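Pirico readies track version of its Wudholm coupe

January 14, 2024

Pirico is working on a track version of the Wudholm, according to two dealers who were shown the plans late last year. The small sports car maker has not confirmed the model, but a test car in black wrap has been circling the Zellville proving ground since October.

The new version keeps the turbocharged four-cylinder engine of the standard coupe. Output goes up to 335 horsepower, thanks to a larger turbo and a freer exhaust. Power still goes to the rear wheels through a six-speed manual. An automatic will not be offered.

Most of the work has gone into weight and cooling. The rear seats are gone, the side glass is thinner and the air conditioning has moved to the options list. Dealers were told to expect a curb weight 30 pounds under that of the current car, a modest cut — the stiffer front structure and bigger brakes take back much of what was saved.

The suspension comes from Krishnan, the supplier that already builds dampers for Pirico's one-make race series. Buyers will be able to set ride height and rebound by hand. A front splitter and a fixed rear wing are part of the package, and both are said to be road legal in all 50 states.

Production is capped at 1838 cars, all built on the same line as the regular Wudholm. Each dealer will get at least 2 in the first round, with the rest handed out by past sales. Order books should open in the spring, and the first cars are due to reach customers before the end of the year.

Pirico has not set a price. The dealers expect it to land well above the standard coupe but below the race series car, which is sold without plates. Asked about the test car, the company said it does not comment on future products.

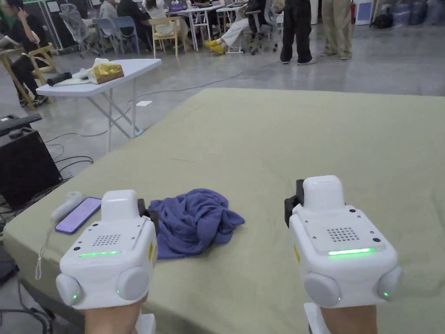

A pair of white hand-held grippers with green LED strips.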